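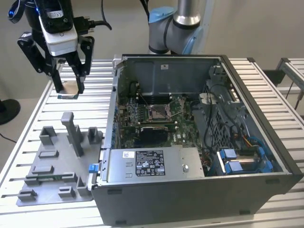

Zisby Desktop Teardown Notes

README, last updated 2021-12-23

Contents

Zisby is a set of written notes and picture folders on taking apart and refitting full-size office desktop towers. It covers the open case and what is inside it: processor socket, memory slots, power supply, drive cage, front bezel and wiring. Laptops and small form factor machines are not included.

The set has 67 folders. Each folder is one tower on one bench, and each has a plain text file named notes.txt. Of these, 37 folders deal with the processor and memory only. The others also go into drives and power.

How the notes are arranged

Every notes.txt uses the same headings in the same order:

case – maker if marked, side panel on or off, how the tower is lying
board – socket, lever position, memory slots
power – supply, labels, cables
drives – cage, carriers, wires crossing the cage
loose parts – anything out of the case and where it was put down
remarks – free text, may be empty

Directions are given for a tower lying on its side with the open side up. "Left" and "right" are from where the person writing the notes stood, so they can swap between folders. Check the case heading first.

Words used

Socket: the processor socket with its bracket and lever. Write "lever up" or "lever down". If the lever can't be made out, write "lever unclear" and leave it.

Carrier: the colored piece that holds a drive in the cage. Older folders say "caddy". Both words are in the set and mean the same thing.

Latch: any colored release piece on the case. Expansion slot tabs are written as "tabs", even where they are the same blue as the latch.

Tray: a plate or holder next to the case with slots or posts for small parts. A board standing or lying in a tray goes under loose parts, and never under board.

Dell towers

A good share of the set is Dell. On these the logo can be on the motherboard itself, near the black heatsink, and that is enough to fill in the maker. Model names were only entered when Angus Drummond had the service sheet at hand, so most are blank. Please don't guess a model from the color of the carriers.

The usual layout with the tower on its side: memory slots next to the socket, power supply at the bottom, drive cage to the right with its carriers low down. Wires over the cage are noted by color only.
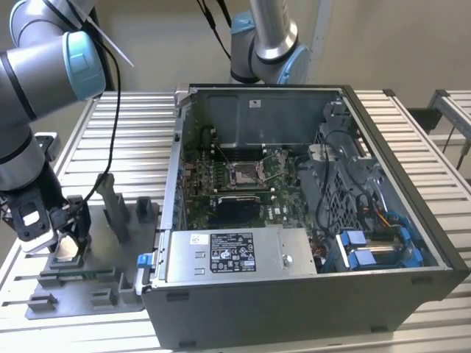

Mwanaisha Masanja asked whether an empty socket should get its own line, as a raised lever by itself doesn't say if there is a processor in there. She would also like the carriers noted as filled or empty where that can be told.

The first point is taken up. From this version the board heading has "socket: empty / filled / unclear" ahead of the lever line. It has been added to 30 folders so far. The carriers are left as they were – on many towers the front of a carrier looks the same with or without a drive.

Known problems

Labels on power supplies are often too small to read. The notes say "label, unread" in that case.

The Trilline folders were written before the loose parts heading existed. Their trays are described under remarks.

Two Skondance folders have the same tower under different numbers. They have been kept so that old links still work.

Changes and corrections

Send corrections with the folder number and the heading. Whole rewrites of a notes.txt are hard to check, so single lines are preferred. New folders are welcome if they follow the headings above.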